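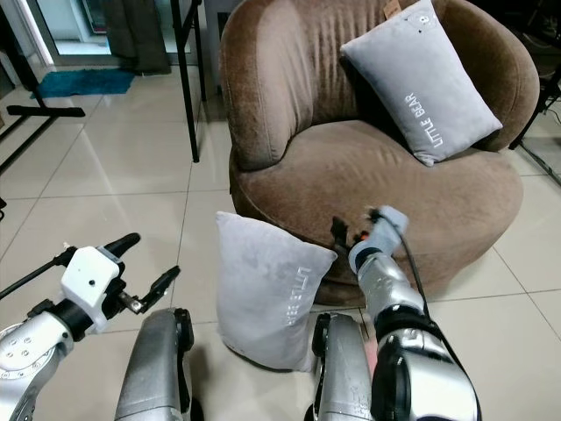 Brown velvet armchair with the gray Little Bear pillow.

Cindville Life Stories Circle
Room safety check before the September term
Checked Fri 27 July

Most of us are a good while past our first college days, and we come in with bags and folders and sometimes a shoebox of old letters, so I've gone slowly and put down more than a yes or no wherever I had something to say.

1. Front steps and handrail — OK
The rail is firm all the way up. The bottom step still fools you on a gray afternoon, and I would love to see a strip of bright tape along the edge before we start back.

2. Door and hallway — OK, with a note
Clear from end to end. Please keep it that way once the coats come out! Last term we had umbrellas lying open in there and I stepped over every one of them.

3. Number in the room — OK
The card by the door allows 16. On memoir reading nights we get nearly that many, counting the husbands and daughters who come to listen, so let's keep visitors to one apiece.

4. Seating — OK
I sat in everything, and enjoyed it. Anyone with a sore hip should have first pick, and a firm upright chair is kinder than a low soft one if you're going to be getting up to read.

5. Lamps and cords — NEEDS WORK
The Trisier floor lamp leans when you brush past it, and its cord crosses the way to the bookcase. I've unplugged it for now. 3 other lamps were tried and all behaved.

6. Bookcase and boxes of manuscripts — NEEDS WORK
The Qaisi bookcase isn't fastened to the wall. It holds every anthology we've ever put together, plus the interview tapes from the grandparents project, and that is a lot of weight to have over somebody's head. Brackets, please, and heavy boxes down to the bottom shelf.

7. Kettle and coffee table — OK
The Sistent kettle shuts itself off as it should. Fill it at the sink, and don't carry it around the room full to pour for people, however nicely you mean it.

8. Smoke alarm and exits — OK
Alarm tested, and very loud. Back door opens without a key.

9. First aid box — PARTLY
Out of the larger bandages. Tweezers present.

To buy: tape for the step, wall brackets, bandages, a steadier lamp.
Items 5 and 6 to be looked at again before the first meeting.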